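Open day at Tarandale, simulator demo – notes
Posted Dec 1, 2019 by nerko_fan22

Uka ran the two-arm simulator for visitors, wrist views on the big display. Build 2259.

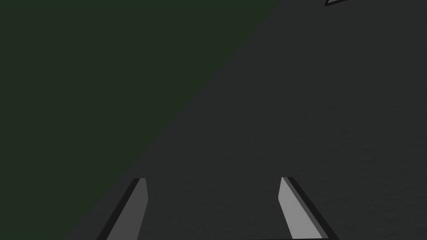

My interest was the gripper model. MacLeish told us the jaw travel follows the real unit. With the fingers open over bare dark grey like that, there is little to judge depth by.

kadri_k: Shading is too flat for training anything. I said so in May.

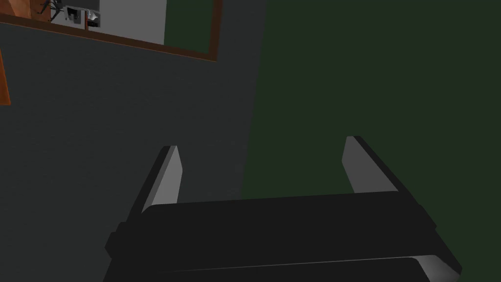

jkuusisto: Disagree. Flat shading is cheap, and contact is where the errors come from. Friction was left at default.

kadri_k: Then show contact. I stayed for 22 resets and saw no friction figures.

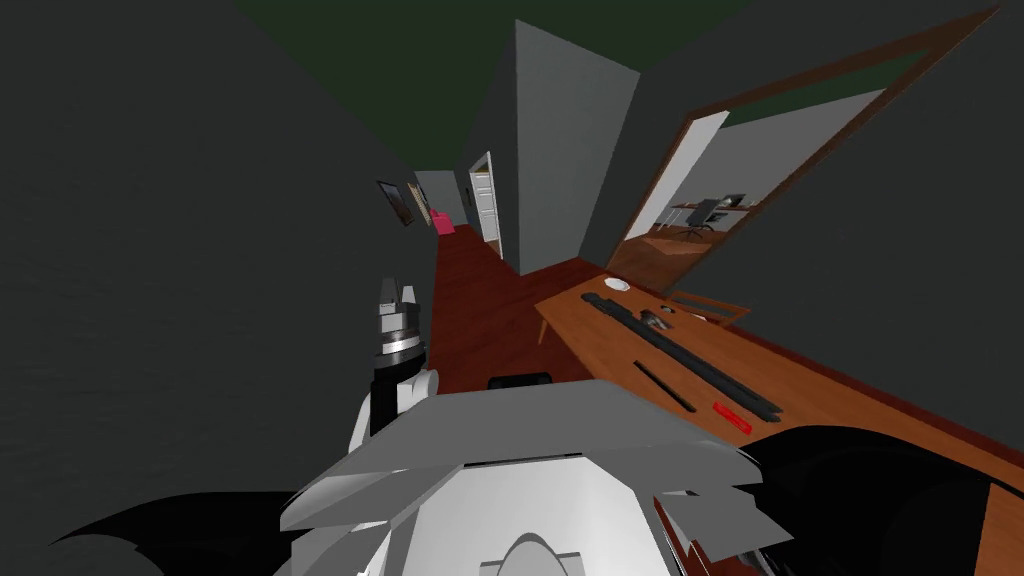
Table and hallway, with the second gripper upright at left.

pirjo_i: The stick task was the useful part – thin stock on a wood-grain top, jaws wide. 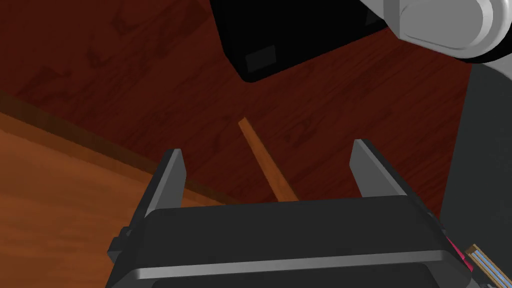
Re: stick task

jkuusisto: Log 302 has the joint data. Ask Ikonen.

Recent threads
Partanen wrist mounts, play in the bearing
Nerko firmware 221
Tarandale parking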